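Work and Automation, Session 4 handout
Putting things on shelves: what changes for the people who used to do it
Course leader: Harriet Nguyen-Tran

Welcome back, everyone. Last week we stayed mostly with numbers, and several of you told me afterward that you'd like to get closer to the work itself, so that's what we'll do on Wednesday. Please read these notes before class, ideally with a cup of something, and bring the two stories from your own workplace that I asked for.

1. Start with the task, before the job title

When people at Ramalho talk about "the stocking job" they mean a great many small things at once: fetching a basket, looking over the fruit, deciding where it goes, setting it down without bruising it, and answering the customer who has been waiting politely behind you the whole time. A humanoid robot is usually brought in for one or two of these. Moving fruit between a basket and a shelf is a nice one to think with, as it's something every one of us has done with our own hands and never once written down.
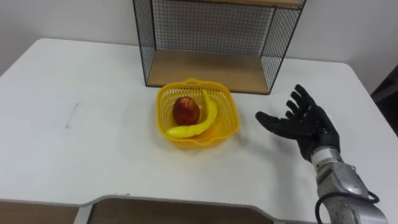 2. Who sets the pace?

Emil Prantl spent years on the evening shift at Terkberg before he moved into training, and he has let me share his notes with you. His team used to handle 500 items on a shift, and they decided among themselves when to go fast and when to ease off. Once a machine took over part of the shelf work, the total went up to 666, but what people brought up in the break room was the rhythm. You wait for the arm, then you hurry, then you wait again. Some of them liked the pauses (Emil did, he says his knees thanked him!) and others found them the most tiring part of the day.

So when you look at a station, ask where a person would stand, how far they'd have to reach, and whether they could step away for a minute without asking anyone. Shelf height matters here too. A low board is hard on a human back, and people are often glad to hand that one over first.
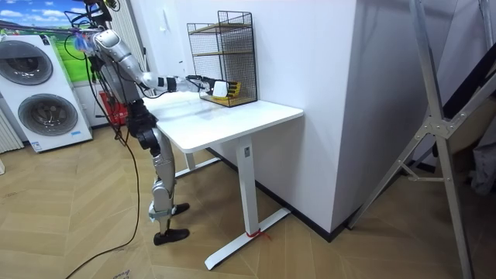
3. The work that appears

Every group I've taught has been surprised by how much new work comes along with a machine, and how little of it has a name. Somebody puts the basket back where the robot expects it. Somebody keeps the cables tidy and wipes the table down. At Deton these chores went to whoever happened to be nearby, unpaid and uncounted, until Wanda Greenberg wrote them all on a sheet of paper and took it to her manager. Her list came to 70 minutes a shift, and I still get a little thrill telling that story - it was such a plain thing to do, and it got two people a better pay grade.

There is also the matter of judgment. Picking up a piece of fruit looks like nothing at all until you try to explain it to a machine, or to a new colleague for that matter. 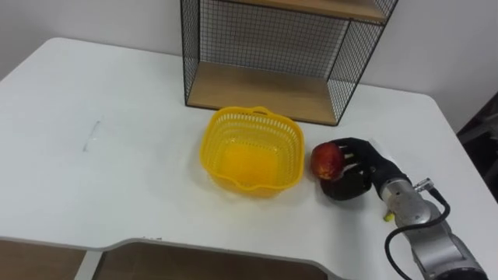 A good stocker feels a soft spot before seeing it and sets that piece aside without breaking off the conversation. If the touching part of the job goes to a robot, where does that knowledge go? At Tridine they kept one experienced person on quality checks for each line, which I think was wise, though Laurențiu Bratu will argue on Wednesday that it only postpones the question. I'm looking forward to that.

For class

Choose one task you know well and write down its steps, including the ones you're slightly embarrassed to call steps. Mark the ones you would gladly give away and the ones you'd miss. One page is plenty, handwriting is fine, and if you get stuck please talk to Tavion Bellamy, who has the sample sheets from the February group.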